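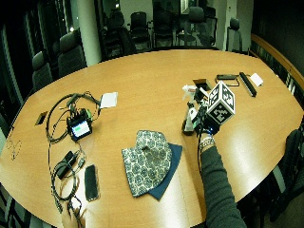 Surely more is better, wrote Yap, in response to an earlier statement of our position, and a program with 3,000 demonstrations will always outrun one that stopped to argue about its first 80. The objection deserves a considered reply. It reflects the view on which most budgets for robot learning are now drawn up, and Jekow itself held that view until last August.

Our collection at that time stood at 1,186 recorded demonstrations of ordinary handling tasks with cloth and household objects. Every one had been accepted under the rules then in force. When the set was reviewed, the difficulty was plain. Operators had grown skilled, and their skill had made them alike. They approached from the same side, set the cloth down at the same angle and repeated any attempt that looked clumsy. A system trained on such material learns a narrow path and has little to draw on once it leaves that path.

We therefore hold that variation should be planned and paid for. The Tostell protocol, which we adopted after the review, requires a change of fabric or starting position between sessions and directs that hesitant attempts be kept and labeled. It is slower. Operators dislike it at first, and the daily totals it produces do not look well in a quarterly report.

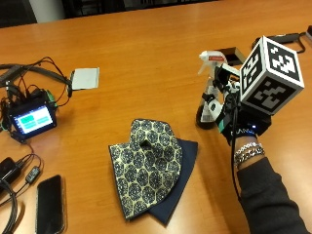

Should a failed grasp remain in the training set? It should, provided that it is marked as a failure and that the recovery is recorded along with it.

The Stosis project took the opposite course and removed every attempt requiring more than 2 corrections. We understand the appeal of a clean record. We also believe that corrections are the part of human handling a machine most needs to study, and that to discard them is to discard labor already paid for.

Funders have a role in this. So long as grants are renewed on the number of demonstrations delivered, teams will deliver numbers. We ask that future calls require a written account of how the examples differ from one another, and that reviewers read it before they turn to the total.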